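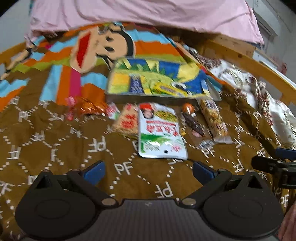 Fig. 7. Snacks and tray on a patterned blanket.

4. Washing printed blankets and throws

The Flesetti has a setting for blankets, marked Bulky. Please use it. Cotton 60 will also wash a blanket, in the sense that it will end up wet and much smaller.

4.1 Before loading

1. Take everything off the blanket. Shake it out of a window, preferably one with no neighbour beneath it.
2. Read the care label. If the label has washed away, treat the blanket as delicate.
3. Check that the dry weight is under the limit on the door sticker. Bathroom scales will do: weigh yourself holding the blanket, then without it, and tell no one either number.
4. Fold the printed side inwards and load loosely. If you need your knee to shut the door, take something out.

CAUTION: Crumbs are fine. Whole biscuits, fruit and foil wrappers block the filter (see page 119).

4.2 Running the programme

1. Turn the dial to Bulky and press Start. The door locks after 2 seconds – a click means yes, a beep means try again.
2. Add 25 ml of liquid detergent to the left-hand drawer. Powder tends to settle in the folds and come out later, on your pyjamas.
3. Leave fabric softener out. It makes fleece go flat.

Note: A blanket may bunch up on one side of the drum. The machine will stop, think about it and start again. If error 246 appears, open the door, spread the load by hand and press Start.

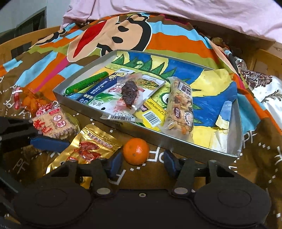
Fig. 8. Cartoon print with a brown border; tray with packaged snacks.

4.3 Drying

1. Hang over two lines, print facing away from the sun.
2. Turn once, halfway through the day.
3. Do not iron the print. It will come off on the iron, and then on your next shirt.

Section revised Aug 27, 2021 by Telma Ulloa. For spare filters, see the Brullby parts list.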